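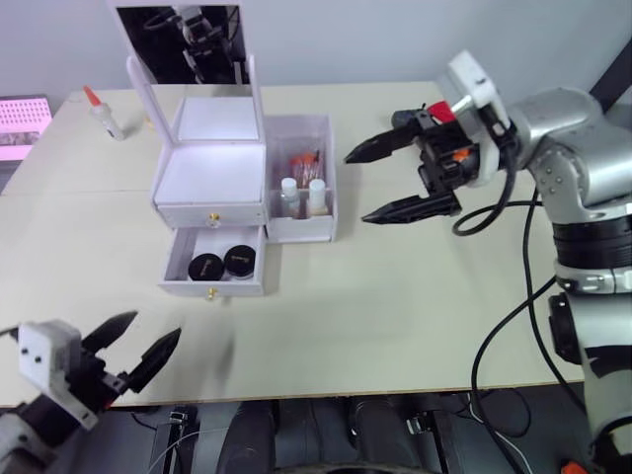

How much should I set aside for spare parts when buying a pair of small robot arms?
Plan on 15 percent of the purchase price for the first year, and spend most of it on gripper fingers and cables. Motors last longer than people fear.

We're pricing a two-arm bench setup for our workshop. Munier quoted the arms with grippers and left out pretty much everything else, including shipping. My boss would like one number by January and does not enjoy follow-up numbers. What am I forgetting?

gingate_bench
The table. I'm serious. We put good arms on a cheap folding table and spent a month blaming the software for the wobble. A decent heavy one cost us $762, and it hurt to sign for it. Then add $400 for clamps, power strips, longer cables and the second set of longer cables you buy after measuring properly. Get the shipping quote in writing too. Ours came from Dilley on a pallet, and the liftgate was extra.

oldsolder
just buy used

malhotra_shop_2
Used is fine if the seller still has the controllers and the power supplies. Ours didn't, and the replacements were $792, so there went the bargain. Ask for 3 spare sets of fingers in the original order while the sales rep still loves you. Also budget for someone's time to put everything back on the table between runs. It won't show up on any quote, and in our shop it was the biggest line of the year.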